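Speaker notes - "Teaching by Hand: what we learned from showing a robot the dishes"
Lunch talk, April 2, 2018. Slot is 30 minutes including questions, so keep moving!

Opening

Hi everybody, thanks for coming, and thanks to Imani Swai for letting me have the big room. (Wait for the door. People always come in late with sandwiches.)

So my job for most of this winter has been moving plates. Not my own plates, I should say, my own sink is a disgrace. I sit in a chair, I hold a pair of handles, and two robot arms do what my hands do. We call the project Trusside. The idea is simple enough that I explained it to my mother on the phone: if you want a robot to do a chore, do the chore through the robot a whole bunch of times, write down everything the joints did and everything the cameras saw, and train on that.

Ask for a show of hands - who has driven one of these setups? Who has tried and hated it? Good, you can all come help me.

Two ways to show a robot something

First way is grabbing the arm and pushing it around yourself. It feels great. You can feel the weight, you can feel when the gripper bumps the table, and a new person gets it in a minute. The trouble is your own body is in all the pictures! The robot learns from camera views with a big sleeve in them, and then you take the sleeve away and ask it to work alone. Also you only have two hands, and with two arms and two grippers to work you run out of hands very fast.

Second way is remote control. You move the handles over here, the arms follow over there, and the cameras only see what they will see later when the robot is on its own. You lose the feel, though. I cannot tell you how many times I squeezed too hard on a plate in the first week. (Pause, let Kausar laugh, she was there.)

We picked the second way for all the plate work. If somebody asks about mixing the two, say we did try it with the Won arm in March and I would love to talk about it after.

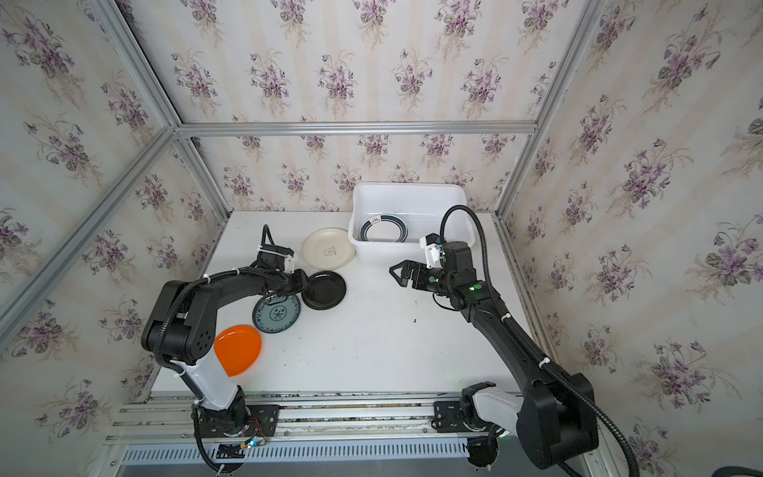 Plates are harder than they sound. They are flat, they are shiny, and they like to lie on top of each other. If you come down from above there is nothing to hold. You have to come at the rim, get one finger under it and one over, and then tip. My hands know how to do that without asking me, but through the handles I had to learn it all over again, like writing with my left hand.

And when plates overlap, the order matters. Take the top one first, please. I had one operator who liked to slide the bottom one out, like the tablecloth trick, and it worked for him nearly every time. Then we trained on his runs together with mine and the robot split the difference, which meant it went for the spot between the two plates and pinched air. Lesson: agree on a method before you record, and write it on the wall.

The numbers slide

We recorded 3353 runs in total. Say it slowly, it took a lot of afternoons. The first 500 I would throw out today. They are full of me hesitating, backing up, scratching my nose with one hand while the arm wanders off. The policy trained on those learned to hesitate too - it would stop over a plate and sort of think about it. Very relatable, not very useful.

After that Kausar Paracha made us a checklist and we recorded the next 1000 by it. Smooth approach, no stopping in the air, let go only when the plate is resting on something. Those are the runs I would show a new operator.

(If there's time: story about the Skosten handles and the sticky trigger. If not, skip.)

Things I would tell a beginner

Take breaks. Your runs get sloppy long before you feel tired, and you will only see it on playback.

Leave your mistakes in if you fixed them. A dropped plate that gets picked up again is a good run! A dropped plate where you hit stop and swore is not.

Move things between runs. I got lazy and kept putting the plates back in the same spots, and the robot got wonderful at those spots and hopeless one hand-width over.

Watch the wrist camera view while you drive, at least some of the time. If you can't see the rim in it, the robot can't either, and you are teaching it to guess.

Closing

Next up for us is cups, with the Lostenov folks joining in, and I need drivers. No experience required, sign-up sheet is by the coffee. Come for an hour and see if you like it.

Questions. (Repeat each one into the mic. If it's about the training code, hand it to Kausar.)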